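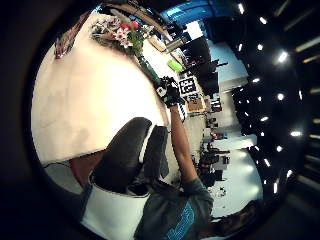 Home | Reviews | Threads | Festivals | Contact

1/ right, just out of Civard. late showing, six of us in the whole place and one asleep by the end. want to get this down before the last bus so forgive spelling

2/ it's a two hander mostly. a ferry pilot and his brother in law, one winter, one house. Houshang Najafi directed it and wrote it too I think, the credits went past quick

3/ first 40 minutes are the best thing I've seen this year. hardly any talking. a man mends a gate. another man watches him mend it and you know there's money owed

4/ then somebody decided we needed the backstory. flashback, flashback, a letter read out loud in full. why. we had it already, we had it from the gate

5/ the brother in law is superb though. never raises his voice once. there's a bit where he eats a boiled egg standing up and I was properly frightened of him

6/ sound is odd, good odd. wind all the way through and then it stops for the phone call. half the row in front looked round at the speakers

7/ no music until the boat. when it comes its an accordion and I nearly laughed, then it goes on, and on, and I wasn't laughing

8/ compared with Moffat (his last one, the one with the quarry) this is tighter and colder. Moffat had jokes. this has one joke and it's about a bucket

9/ someone asked is it slow. yes. first half slow in a way I liked, middle slow in a way I kept thinking about chips

10/ the daughter gets nothing to do. comes in, puts coat on, goes out. she's the only one who's read the will!! give her a scene. give her TWO

11/ ending, no spoilers. I'll say he doesn't get on the boat when you think he will and the last shot holds far longer than you'd expect. woman behind me said "is that it" quite loud. I loved it

12/ it is based on a short story apparently, Randitby, which is also the name of the village in it. haven't read. would like to, if anyone has a copy I'll post it back

Print this page | E-mail this to a friend

13/ bus now. wet seat. ok

14/ few replies already. no it's not subtitled all the way through, only the grandmother's bits. yes there is a dog, dog is fine, dog is fine at the end as well

15/ person asking about the Trulari cut: thats the longer one that did the festivals, with an extra 9 minutes at the harbour. haven't seen it. friend who has says the harbour stuff explains the limp. didn't need the limp explaining personaly

16/ and to whoever said the photography is showing off, which bit? the ice on the inside of the window? that's just what those houses are like, my nan's did that

17/ one thing I will give you is the night scenes. too dark, couldn't tell who'd gone down to the shed. might be the film, might be the bulb in screen two, it was the same in August with the submarine one

18/ score if you want one. four out of five. would of been five without the letter

19/ going again Thursday, the early one, want to see if the gate scene is as good when you know. shout if you fancy it, I'll be the one at the back with the flask

20/ oh and stay for the credits, there's a bit of the two of them singing in the van. badly

We use cookies to remember your settings. Accept | Manage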